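From: Etelka Kovács
To: bin-picking list
Date: 12/10/2026
Subject: Re: Planner rejects grasps near the bin wall

On Friday Berrada wrote:
> We are seeing a lot of "no valid approach" from the planner when a bar
> is close to a side wall. The pose estimate looks fine when we overlay it
> on the cloud. If I shrink the bin model by a few millimetres it plans,
> but then I don't trust the result. Is anyone else padding the bin
> separately from the gripper? We are on the Misberg branch, no local
> patches apart from the logging one.

Yes, we pad them separately, and I think you should too. On the Misberg branch the default padding is applied twice, once when the bin mesh is loaded and again when the collision checker builds the gripper. You can see it if you dump the scene after load and measure the inner width. Ours came out 18 mm too narrow in total, which on a bin with sloping walls is enough to lose most of the grasps low down near the edge.

What I did was set bin_padding to zero and leave gripper_padding at 4 mm. That is in the Preltham config if you want to copy it. Please check your own bin calibration first, though. With the padding gone, any error in the bin pose goes straight into the clearance, and ours had drifted after the table was moved. 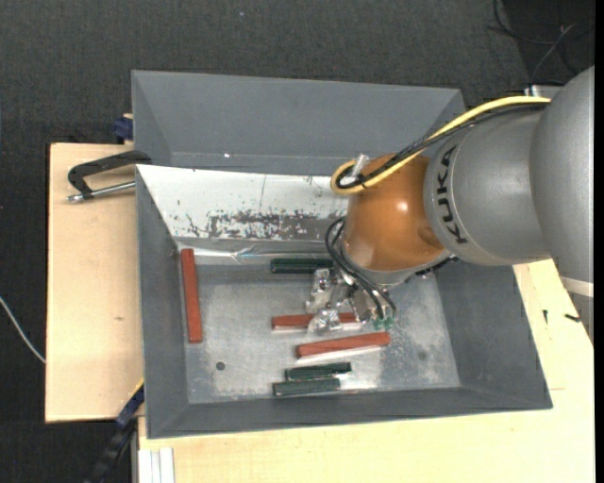 The second thing is the order in which candidates are tried. The stock ranking goes by height and then by fit score, so with bars on the floor of the bin the height term is nearly all noise and the pick order changes from one scan to the next. I replaced it with clearance along the approach, then fit score. Bars that lie parallel and close together go down the list, because the finger model touches the neighbour, and anything along a wall only gets tried with the wrist turned so the fingers open along the wall's free side.

I ran the old and the new ranking over the same 383 recorded scans. This was planning only, no motion. The number of scans with no plan at all dropped a good deal, and most of what is left has a bar hard up against a wall. Planning time went up by around 3 per cent, which I can live with. I'll post the full table once I have rerun it with the fixed bin pose – the current one mixes two calibrations and I would sooner not have it quoted.

One open problem is glare. Our bin floor is scuffed bare metal and the cloud has holes in it wherever the light catches. The segmentation sometimes joins two bars of the same colour across a hole and fits one long bar through both. A length check catches the worst of these. If the Clesberg people have their masking step in a state to share, I would like to try it before November.

Berrada, could you send one of your failing scans together with the bin mesh? The raw cloud please, before filtering.

Etelka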